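The request form had a box for quantity and a box for justification, and Esther Mosoti had filled in only the first. She had typed 20. The budget line for the year would cover 7 at the price Wadard had quoted, before spare servos.

She worked through the quote again on Tuesday evening. Item one, arm, follower type, assembled. Item two, power supply. Item three, servo, replacement, wrist position. Wadard sold the third item in packs and did not split packs. The freight charge was 364 for any order under 500 kilograms, so it was a fixed cost and could be left out of the comparison.

Clindent wanted the arms for sorting sample blocks before the coating line. Jailson Queiroz had written the requirement in May. It asked for a pick, a hold and a place, on a surface that was not perfectly flat, with no fixture. It did not state a cycle time. Esther had asked him for one twice.

"Put down what the arm can do," he had said. "We'll plan the line to that."

"That's backwards."

"It's how Edar did theirs."

Edar had also bought theirs two times over, the second time from a different supplier. She had the invoices. 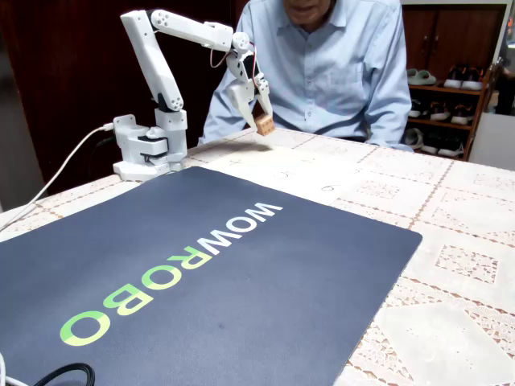 The depreciation question was harder. Sampaio, the leasing company, treated anything under a set value as a consumable, and a single arm fell below the line. Bought as a group they became a system and went over four years. Vidar Sandberg in accounts preferred the group. Nivaldo Pacheco, who would have to maintain them, preferred the lease, which put the gearboxes on somebody else's books.

She called Nivaldo at home.

"How many servos per arm should I carry?"

"One for the wrist, one for the gripper. The base ones last."

"Per arm?"

"Per arm for the first year. After that I can tell you."

She changed the quantity to 6, added the spares as a separate line and moved the remainder to contingency. In the justification box she wrote: initial lot, cycle time to be measured by Clindent before further purchase. Then she put Jailson's name in the field marked responsible party and sent the form to Vidar, with a note asking him to hold the lease comparison open until the end of the quarter.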